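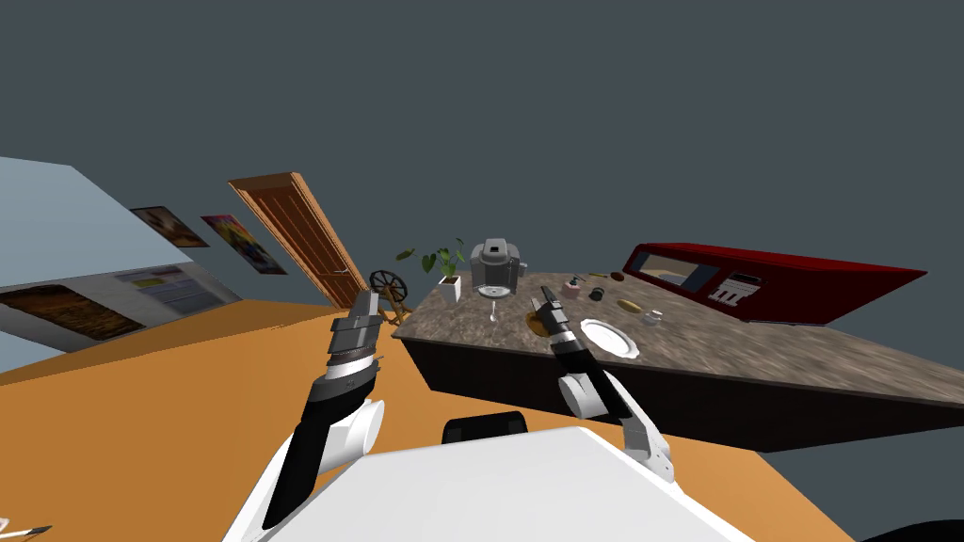 Can a gripper comparison be run in simulation before anyone buys the hardware?
Up to a point. It will sort out reach and finger width, but how well a surface holds under load still has to be checked on a real bench.

Gripper trials start at Tindine
6 November 2020

Tindine has begun its side-by-side test of grippers for two-armed kitchen robots, a bit later than planned. First runs are all in simulation. Real arms to follow at the Rulside workshop, date not fixed.

Two designs in the running. The Balogh, a plain parallel gripper, and the Predham, same idea but with longer fingers and a softer pad. Both get the same arms, same controller, same kitchen. Only the gripper settings change between runs.

The job list is short. Pick up a plate, a cup and a wine glass from a worktop, move each one, put it down again without tipping it. Plates expected to be the worst of it. Low rim, not much to get hold of.

So far 377 runs logged, most of them on the Balogh as the Predham model came in late and had to be re-scaled. No scores out yet. Tindine says it won't publish until both have done the same number, which seems fair enough.

One early snag. The wrist camera view was lagging behind the arm by more than 11 frames on the first controller build, so the fingers were closing on where the cup had been. Fixed in the next build. Those runs have been thrown out and arent in the total.

A second controller goes in next, to see if the gap between the two grippers holds up or if its mostly down to tuning. Same 3 objects, 6 start positions for each. Head camera only for the first batch, then head and wrist together.

Rulside has the bench ready and one set of real fingers from each maker. Spare pads on order since August, still not arrived.

Results will go up on the Tindine project page, with the run logs and the settings files for both grippers. Anyone wanting the kitchen model to try their own gripper in can ask through the same page.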